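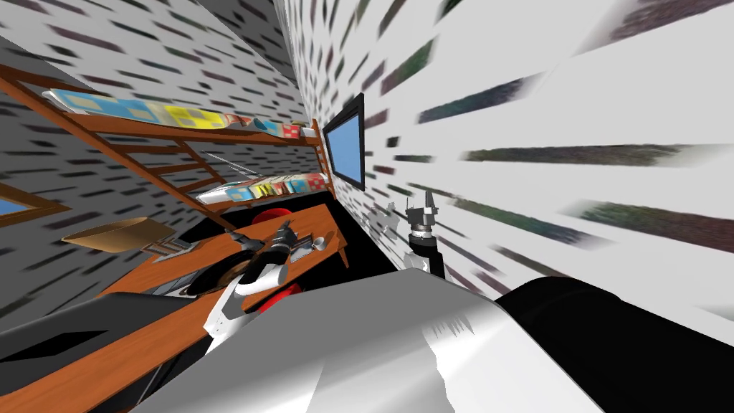 Figure 2. Rendered corner of a small room with patterned walls and a two-level wooden shelving unit.

3.2 Surface pattern and judged room size

The first experiment left open whether the effect of wall pattern on judged size depends on the pattern itself or on the average lightness of the wall that carries it. Light walls are commonly reported to look farther away than dark ones, and a pattern of dark marks on a pale ground lowers average lightness as well as adding texture. The second experiment was set up to separate the two. Participants judged the depth and width of rendered rooms in which the walls were either plain or patterned, with average lightness matched across each plain and patterned pair.

Rooms were built in Lilier, which we also used for the first experiment. Floor plans came from the Clomar set of small domestic interiors. We kept only rectangular plans with a single door and no alcoves, and scaled them so that floor area stayed constant while the ratio of depth to width varied. Ceiling height was fixed. Furniture was limited to storage pieces placed against a wall, which give the viewer a familiar object to scale against without blocking the floor line. Figure 2 shows a corner in which the two walls differ in brightness and in the length of their markings. The shelving is of the open type, with a row of items in several colors on the upper shelf.

Two pattern families were used. In the first, short marks ran parallel to the floor and repeated at a regular spacing. In the second, marks were long and uneven and had no clear repeat. We refer to these as the dashed and the streaked families. The plain control for each was a flat gray set to the mean of the patterned surface, measured over the full wall before lighting was applied. Because lighting was computed separately for each room, the match holds for the surface and only approximately for the image that reached the participant. We return to this point in Section 5.

3.2.1 Procedure

Each participant completed both pattern families in separate blocks, with the order of blocks balanced across the sample. A trial began with a blank field, followed by a room view, followed by a response screen. The response screen showed a plain outline of a rectangle, seen from above, whose sides could be adjusted with a pair of sliders. Participants were told to make the rectangle match the floor of the room they had just seen. No time limit was set for the response, and no feedback was given.

The adjustable outline was chosen over a verbal estimate in feet or meters for two reasons. Verbal estimates in the first experiment clustered heavily on round values, and they depended on how much experience a participant had with measuring rooms. The outline removes both problems but introduces another, in that it constrains the response to a flat plan and may encourage participants to reason about the shape of the room instead of reporting how large it looked. Scores were therefore computed in two ways, once from the area of the outline and once from the ratio of its sides.

Views were taken from a range of heights and angles. Some were level and faced a wall squarely, while others were tilted and directed at a corner. Tilt was not a factor of interest in this experiment. It was varied so that participants could not rely on a fixed position of the floor line on the screen, a strategy that several people described after the first experiment. Trials with level and tilted views were mixed within each block.

Participants who failed the practice criterion were replaced. The criterion required the outline to be closer to square for a square room than for a long room on all of the final five practice trials. The practice rooms had plain walls and were not used again.

3.2.2 Results

For the dashed family, patterned rooms were judged deeper than their plain controls. The difference was present in level and tilted views and was larger in rooms whose long side ran away from the viewer. Judged width did not differ reliably between patterned and plain rooms. As a result, the effect appears in both scores, as a modest increase in outline area and as a change in the ratio of the sides.

For the streaked family, no reliable effect was found on area. The ratio score moved in the same direction as in the dashed family but was much more variable between participants. Inspection of individual data suggests that this variability comes from a small group who set the outline much too wide for every streaked room, including those with the shortest side walls. Removing this group reduced the variance without changing the pattern of significance, and we report the full sample.

The plain controls for the two families did not differ from one another. This matters for the interpretation, as the controls for the streaked family were lighter. If average lightness were driving the judgments, the lighter controls should have produced larger outlines. They did not, within the precision of the method.

3.2.3 Discussion

The results are consistent with an account in which regular texture supports the judgment of depth by giving a usable gradient along the receding wall. Marks of known or assumed equal length become shorter in the image as the wall recedes, and their spacing closes up. A viewer can use either cue. The streaked family gives neither, as the length of the marks varies over the surface itself and the viewer has no basis for assuming that two marks are equal. The lack of an area effect for this family argues against the simpler view that any added detail makes a room look larger.

An alternative is that participants used the dashed pattern as a direct unit of length, in effect counting marks along the wall. We consider this unlikely. The scale of the pattern was changed from room to room, and judged depth did not follow the number of marks. A count-based strategy would also have affected judged width, which was equally open to it in views directed at a corner.

It is less clear how these findings apply to furnished rooms in general. The storage pieces used were of ordinary domestic proportions, and participants may have relied on them more heavily when the walls gave poor information. If so, the absence of an effect in the streaked family could reflect successful scaling against furniture, and a room with bare walls might give a different result. The present design cannot rule this out, as every room contained at least one piece.

The comparison with work on real interiors is also limited. The Jaltden survey asked residents to estimate the floor area of their own bedrooms and found larger overestimates where the walls were papered. That result goes in the same direction as ours, but papered rooms in the survey were also older and had higher ceilings. The Lis rooms, which were built in matched pairs, would allow a cleaner test. The third experiment takes the first step by removing all furniture from the rendered rooms and repeating the dashed condition with the same floor plans.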